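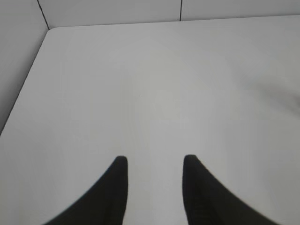 A light-colored tabletop is kind to small parts

Kitchen Table Care for Horns and Reeds

Every August the Jivlow Porch Band starts up again after the summer lull, and every August half the cases get opened for the first time in weeks (mine included, I'm sorry to say). So I've been writing down the little jobs I do at home before the first rehearsal, and the page has grown a bit every year. Most of it needs only things you already have in a drawer.

Start with an old bath towel, folded double, and lay your horn on that. Take the valves out one at a time and put each one back before you touch the next, because they look alike and they are not alike! Wipe the valve with a cotton rag that doesn't shed. An old pillowcase is wonderful for this, and I've been cutting up the same one since we played at Bremov Hall. Then three drops of oil, no more, and turn it gently until it seats. I like Obi oil, but I've used others and been happy.

Slides want grease, and a stuck slide wants patience. Loop a soft cloth through it and pull straight, evenly, with the matching valve held down. If it doesn't budge, leave it alone and take it to the repair shop. Please don't reach for the pliers.
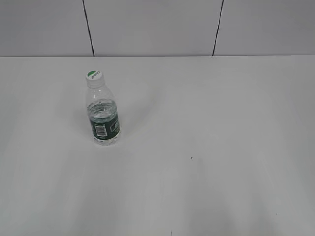

This page was last changed on Tuesday, May 18, 2021.

Now for the reed players, who have it harder. A new reed that rocks on a flat surface can often be saved. Lay a sheet of 600 grit paper on a piece of glass (the pane out of a small picture frame does nicely), set the reed flat side down, and draw it lightly back and forth a few times. Check, play, and check again. You can always take off a little more, and you can't put any back.

I soak mine in a small glass of plain water for a minute or two while I'm hunting for my music. Afterward they go in a proper reed case, a slotted one so the air gets around them. I keep three going at once and swap them each day, and they seem to last a good deal longer for it.

Mouthpieces get lukewarm water, a drop of dish soap and a soft brush. Never hot water for the black rubber kind, which can turn a sad greenish brown, and never the dishwasher.

One more for banjo players: a dollop of Imis paste wax on the wood, buffed off well, but keep it away from the head. And stuff a clean sock under the strings behind the bridge if you're practicing late. The neighbors will wave to you again.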